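Search this site Type and press enter

Vilska, Jul 4, 2020

Catberg opens storage clearing service in Vilska

The company Catberg starts in August a service for households whose storage spaces became too full. Two workers come to the home, take out all the things and sort them together with the owner. One visit lasts up to six hours. The first 30 orders in Vilska receive a discount of 20 per cent.

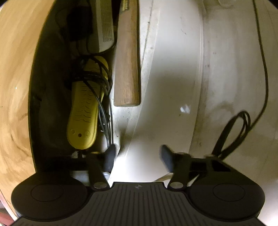

A yellow sandal and black cables in a cramped storage space.

Bookings are accepted at the Catberg office in Vilska.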